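Slide 1. Title.
Thank Annelies Zürcher for the invitation. Say who I am: school kitchens, menus and ordering, at Billeck for 7 years. Questions at the end, please.

Slide 2. What we measured.
Plate waste in two school cafeterias over one February. Everything left on a plate was scraped into a bin and weighed. Drinks were kept separate. Up to 300 lunches a day at the larger school, Prisia. Dvorak is smaller and has one serving line.

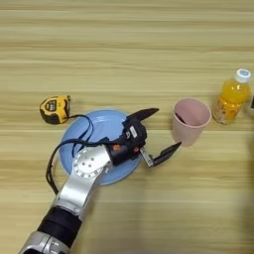

Say clearly that kitchen waste is a different number. Peelings, trays that never went out, and burned rice are not in these figures. People mix the two up and then the totals make no sense.

Slide 3. Vegetables.
Cooked carrots came back more than anything else. Raw carrots did better at both schools. Don't spend long on this, everyone in the room has seen it. Mention that Hélder Ramalho tried smaller first servings at Dvorak with seconds on request. Waste went down and the line got slower. He can speak to the staffing side if asked.

Slide 4. Time to eat.
Lunch at Prisia starts at 11:40. The last class through the line gets the shortest sitting, and their plates came back fullest – same food, same servings. Pause here. If they remember one slide, it should be this one.
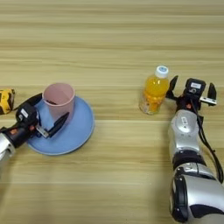 Moving recess ahead of lunch is the usual suggestion. Prisia could not do it because of the gym schedule. Dvorak did it for the younger grades only, so we can't compare the two schools directly. Say so before someone asks.

Slide 5. Drinks.
Short slide. Milk was the most wasted drink. Water pitchers on the tables cost very little to put out. Skip if running late.

Slide 6. What to do first.
Weigh for 2 weeks before changing anything. Use the same scale each day. Change one thing, then weigh again. Handouts are by the door – the blank weighing sheet is on the back.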